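Grirnbridge Home Demonstration Programme: Frequently Asked Questions

General

What is the programme?

Grirnbridge collects demonstrations of ordinary household work so that robots can be taught to carry out the same tasks. Participants perform each task in their own homes with a hand-held gripper. A smaller group of trained staff at our Caltport site demonstrates by remote control. This page is intended mainly for people taking part at home.

Do I need any technical experience?

No. Participants complete a short online course and a practice session before their first recorded task. You must be aged 18 or over and able to hold and move the gripper comfortably with one hand or both.

How many tasks are in the current list?

The list has three groups: clothing and bedding, kitchen items, and tidying. Clothing and bedding is the largest group, and 2,619 demonstrations in it have been accepted to date. New participants are normally assigned to this group first.

Carrying out a task

Why can I not simply use my hands?

A robot arm fitted with the same kind of gripper can follow the path that your gripper has taken. Movements made with bare fingers are much harder to transfer. You may use your free hand to prepare the items before recording starts, but it should stay away from the cloth during the demonstration unless the task sheet says otherwise.

May I work on a bed, or must I use a table?

Either is acceptable, provided that you can reach the whole working area without leaning on it.

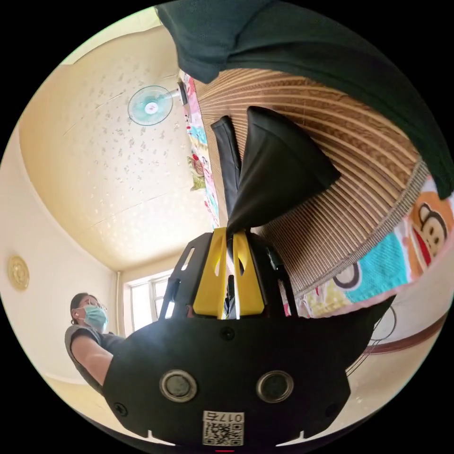
Fabric tasks do not require a plain background. Robots will be expected to work in homes of every kind, and participants should leave their usual bedding in place. A reed or bamboo mat laid over a printed sheet, with a black piece of fabric being handled on top and a dark green cloth draped further up the bed, is a suitable working area. Please do not buy new sheets or covers for the purpose. If an item is so close in colour to the surface beneath it that you have difficulty finding its edge, choose a different item.

How should I grip the fabric?

Close the fingers on a single edge or corner where possible. Lift a little way, pause, and then move the fabric to where it is needed. If the jaws have taken hold of the bedding as well, open them and try again. There is no need to restart the recording; a corrected mistake is useful to us and will be accepted.

How fast should I work?

Work at a steady pace, slightly slower than you would by hand. Very quick movements are difficult for a robot arm to repeat. A single recording may contain up to 900 seconds of work, after which you should stop and begin a new one.

May other people be in the room?

Yes, if they are adults and have signed the household consent form. Children should not be present during recording. Please put away letters, bank cards and anything else showing personal details.

Remote control

How does remote demonstration differ?

In a remote session the operator sits at a Malý control desk and moves a robot arm directly. The method is slower, but the operator can feel the limits of the arm and adjust to them. Home participants may apply for remote training after completing 6 accepted sessions. The next intake is in September.

Equipment and payment

Who is responsible for the gripper?

The gripper remains the property of Grirnbridge. Fair wear is expected and is not charged. Do not remove any screws or labels, and do not clean the gripper with water.

How do I send my recordings?

Recordings are sent through the Tistik upload page, using the account details in your welcome letter. Keep your own copy until the session is marked as accepted.

What happens if a session is rejected?

You will receive a written reason and may repeat the session once. Questions about a decision should be addressed to Nerea Barrios, Participant Services, at the Caltport office.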